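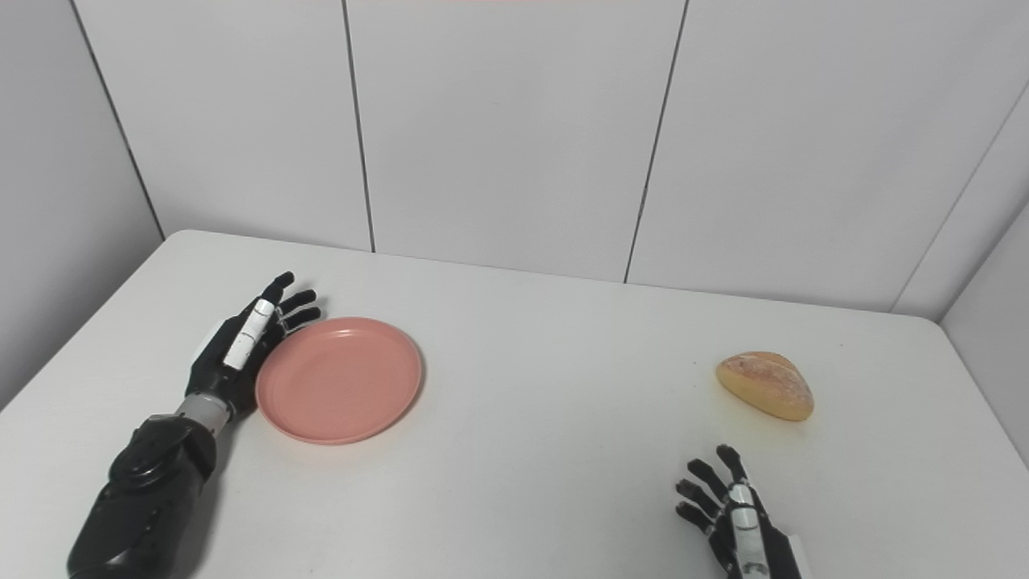 As mãos do robô da Adine diante de um prato cor-de-rosa e de um pãozinho, na mesa de testes.

Pôr a mesa do café da manhã virou a prova preferida de quem vende robôs domésticos. A Adine escolheu um pão e um prato de plástico para mostrar o que sabe fazer o Stirkent, seu modelo de duas mãos, e por alguns meses os vídeos convenceram muita gente. Em maio, a mão direita fechou e não abriu mais.

O relatório interno, a que a revista teve acesso, fala em "retenção involuntária do objeto". Traduzindo: o robô esmagou o pão, ignorou o comando de soltar e ficou 90 segundos com os dedos travados, até alguém cortar a energia. O botão de parada, apertado duas vezes antes disso, congelou o braço e manteve a força nos dedos. Para a empresa, foi o comportamento previsto. Pode até ser. Quem já prendeu a mão numa porta talvez prefira outra previsão.

A causa apontada é um sensor de força no polegar, fornecido pela Sundqvist, que teria passado a ler zero. Sem sentir resistência, o controle continuou apertando. A Sundqvist responde que o componente estava dentro da especificação e que o limite de corrente dos motores era responsabilidade da Adine. As duas versões cabem no mesmo defeito, e nenhuma explica por que um único sensor bastava para decidir quanto apertar.

A correção chegou num pacote batizado de Plekeck. Ele compara o sensor com o consumo dos motores e abre a mão quando os números discordam. A Adine diz que repetiu a tarefa 15 vezes sem falha. É pouco para um aparelho que promete trabalhar todos os dias numa cozinha, perto de crianças, e a empresa não informou se alguma das repetições simulava o sensor avariado.

Também continua sem resposta o que acontece quando abrir a mão é a pior opção, com uma panela quente, por exemplo. Pedimos os registros completos dos ensaios. Recebemos um vídeo novo, com música.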